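Teaching a Policy to Recover From a Bad Grasp

If you've been following along with the Maurya disassembly notes, you already know our first policy did beautifully right up until it missed, and then it just kept going as if nothing had happened! So let's fix that together.

Start by collecting 100 clean demonstrations on your desktop tower, side panel off. Then (and please don't skip this, however tired you are) collect 40 more that begin from a mistake, with the gripper a little too far over or turned the wrong way.

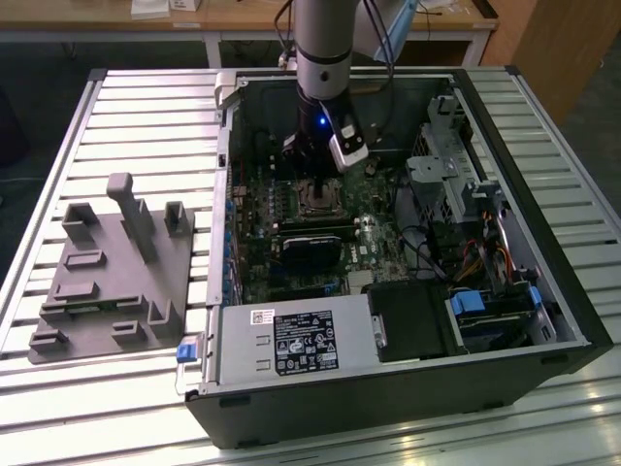
Mix the two sets before training and give the recovery episodes double weight. Nokuthula Shabalala tried triple weight back in March, and her arm spent most of its time correcting errors it hadn't made, poor thing.

Train as usual, then run your evaluation from shifted starting poses. Our best checkpoint came at epoch 764 of 800, so do save often, and keep the older ones until you've tested them on the real arm.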